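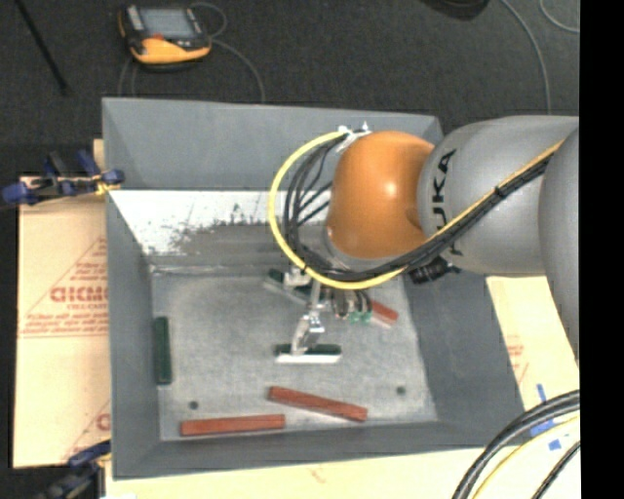
Desde Korkthorpe se objeta que el acta anterior daba por cerrado el cambio de tarifa del agua – solo se aprobó estudiarlo.

Se corrige el punto 3 en ese sentido.

## Orden del día

1. **Contadores.** Ullmont presenta presupuesto para sustituir 12 unidades en el ramal norte. Plazo de ejecución: 8 semanas. Se aprueba.
2. **Presión de red.** Persisten caídas nocturnas en la zona de Prendergast. Se instalará un registrador en la arqueta de cabecera.
3. **Tarifa.** Se aplaza a agosto, a la espera del informe de Undar.

Votos en contra del punto 1: dos. Se levanta la sesión a las 12.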